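FOR IMMEDIATE RELEASE
September 2025

Ivby Press Opens Submissions for Its Dialogue Workshop and Publishes a New Handbook for Fiction Writers

VUNDGATE – Ivby Press today announced the opening of applications for the Tidine Dialogue Workshop, a residential and correspondence program for writers of novels and short stories. The program will be held at the Paulauskas Reading Rooms in Vundgate and by mail and video call, and will run through the end of May. The press also announced the release of the handbook that will serve as the workshop's core text, titled Said and Unsaid: Dialogue for the Working Novelist.

The workshop is open to writers who have completed at least one full draft of a book-length work of fiction. Publication is not required. Ivby Press will admit 26 writers, of whom 11 will attend in residence. The remaining places are reserved for writers who will take part from home. Both groups will receive the same readings, the same written comments on their pages, and the same access to the editorial staff.

The program was planned after a review of the manuscripts received by the press during its last open reading period. Editors read 526 submissions and kept notes on the point at which each reader's attention began to drift. In 451 of those manuscripts, the notes named a passage of dialogue. The most common remarks concerned characters who tell each other things they both already know, conversations that begin with greetings and end with goodbyes, and speakers who could not be told apart once the tags were removed.

"Writers are often told to listen to how people talk," the press said in a statement. "Real talk is full of repetition and false starts, and a faithful copy of it rarely holds up on the page. We want to give writers time to work on selection, on what a character avoids saying, and on how a line changes the one that follows it."

Participants will work on a single chapter of their own choosing throughout the program. In the first stage, each writer will submit the chapter as it stands, along with a one-page account of what each speaker wants from the conversation. In the second stage, the chapter will be rewritten twice: once with all dialogue tags removed, and once with half the spoken lines replaced by action or silence. The final stage is an ordinary revision, in which the writer decides what to keep from either version.

Said and Unsaid follows the same order. Its opening chapters cover tags, punctuation, and paragraphing, including the treatment of interrupted speech. Later chapters take up dialect and period speech, scenes with more than three speakers, arguments, telephone calls, and conversations in which one party is lying. Each chapter closes with exercises that can be completed alone or in a writing group. An appendix covers the layout of dialogue in manuscripts prepared for submission to agents and publishers.

The handbook is available in paperback and as an e-book from Ivby Press and through independent booksellers. Admitted writers will receive a copy with their first packet. Libraries and writing groups may order sets directly from the press at a reduced price.

Applications should include a cover letter of no more than one page, a short summary of the novel or collection, and a sample chapter containing at least one extended conversation. Samples may be in any genre, including crime, romance, historical fiction, and fiction for young adults. Works in translation are welcome if the applicant is the author of the original text. Applicants should state whether they wish to be considered for residence, for correspondence, or for both.
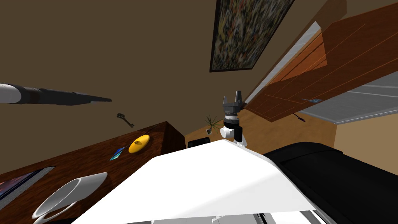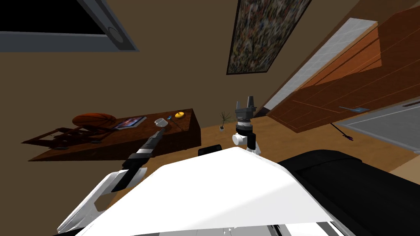
May a writer apply with a chapter that has already been published in a magazine?

Published chapters are accepted, provided that the applicant holds the rights to the text and the book it belongs to is still being revised. The cover letter should give the name of the magazine and the issue in which the chapter appeared.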